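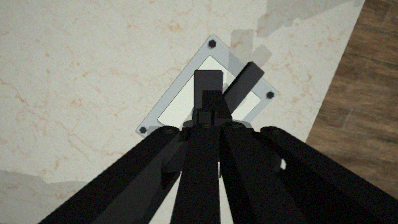
Posted 18/01/2023 | Tandelville Public Information Office

The Town of Tandelville will begin replacing the floors and public counters on the ground level of Drosberg Hall in March, following a vote to accept the bid submitted by Kowalchuk Stone & Tile. Town offices in the building will stay open during the work, although several will move to other rooms for part of the spring.

Drosberg Hall houses the town clerk, the permit desk, the records room and the public meeting room. The present lobby floor has been patched many times, and an inspection last year found that the layer beneath it had failed along the east wall. Loose tiles near the main entrance were taken up at that time and covered with matting, which remains in place.

Under the approved plan, the lobby and the corridor leading to the records room will be finished in light stone with a warm-colored vein. The meeting room will keep a wood floor. Existing boards there will be sanded and refinished where they are sound, and replaced where they are not. The service counters at the clerk's office and the permit desk will be rebuilt, and one section of each will be lowered for use by visitors who are seated.

The contract sets a working period of 116 days. Kowalchuk will carry out the stone work with its own crews and has named Preltar Flooring as its subcontractor for the meeting room. Drilling and cutting will be limited to hours when the building is closed to the public. Residents of neighboring streets may notice some noise in the early morning, and a notice giving the permitted hours will be mailed to those addresses before work starts.

The following changes will apply from the first day of work:

The main entrance will be closed. Visitors should use the side entrance next to the parking lot, which has a ramp and an automatic door.

The town clerk will move to Room 30 on the second floor. The elevator will remain in service.

Permit applications will be accepted at a temporary desk inside the side entrance. Applicants with large drawings are asked to call ahead so that a table can be made available.

The records room will be open by appointment only. Requests for certified copies may still be made by mail, and the fee has not changed.

Public meetings will be held in the auditorium of the Tandelville Library, which seats 200. Agendas will continue to be posted on the notice board outside Drosberg Hall as well as at the library. Groups that have reserved the meeting room for dates during the working period have been contacted and offered another location or a refund of their deposit.

Payment of the project comes from the building repair fund. No change to the property tax rate has been proposed in connection with the work.

Small samples of the approved stone and wood finishes may be viewed at the clerk's office during regular hours until the office moves upstairs. Written comments on the temporary arrangements, including access for visitors with disabilities, may be left at the same counter or sent to the Public Information Office at 416 Drosberg Street.

A further notice will be issued when the date for reopening the main entrance has been set.

Contact: Public Information Office, 416 Drosberg Street, Tandelville
© Town of Tandelville. All rights reserved. | Back to top

This site uses cookies to improve your visit. By continuing to use this site, you agree to our use of cookies. Accept | Learn more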